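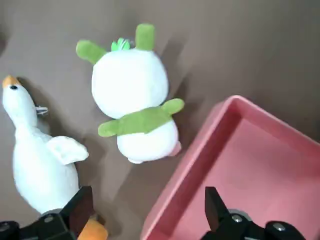

Ludothèque de Herkville
Galerie : le fonds de peluches et son rangement

La ludothèque de Herkville met à la disposition des familles et des établissements d'accueil un fonds de 1132 jeux et jouets, dont environ 200 peluches. La présente galerie accompagne le réaménagement de la salle Torvik, réservée aux enfants de moins de six ans. Elle a été mise en ligne le 25 juillet 2021 sous la responsabilité de M. Florêncio Quintela, chargé des collections.

Les peluches sont désormais réparties par familles d'animaux et de personnages. Chaque groupe dispose d'un bac en plastique, choisi dans une couleur que les enfants peuvent reconnaître sans savoir lire. Le rose a été attribué aux petits formats, prêtés à l'unité pour une durée de 19 jours.

Le personnage blanc et vert, à grosse tête ronde et à oreilles vert olive, est classé parmi les créatures imaginaires. Une touffe de petites feuilles vert menthe orne le sommet de sa tête. L'oie blanche à bec orange, de forme allongée, appartient à la série des oiseaux. 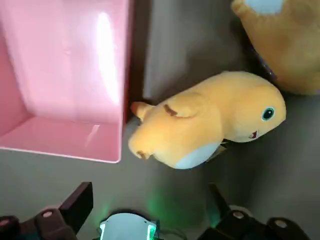 Peluche jaune à ventre bleu clair, près du bac rose.

L'œil rond et la petite bouche rouge et blanche de cette peluche sont brodés. Le service des collections privilégie ce type de finition pour les prêts aux crèches.

Consignes de retour

Les emprunteurs sont priés de rapporter les peluches propres et sèches, sans sac ni emballage. Le lavage s'effectue à 40 degrés au maximum, sauf indication contraire portée sur la fiche de prêt. Toute couture défaite doit être signalée à l'accueil ; les réparations sont confiées à l'atelier Stelesetti.

Les structures collectives peuvent réserver un bac complet auprès du secrétariat. Les réservations pour le mois de novembre sont reçues par écrit exclusivement. Les peluches provenant de l'ancien dépôt de Flelstead rejoindront le fonds après inventaire et ne sont pas encore proposées au prêt.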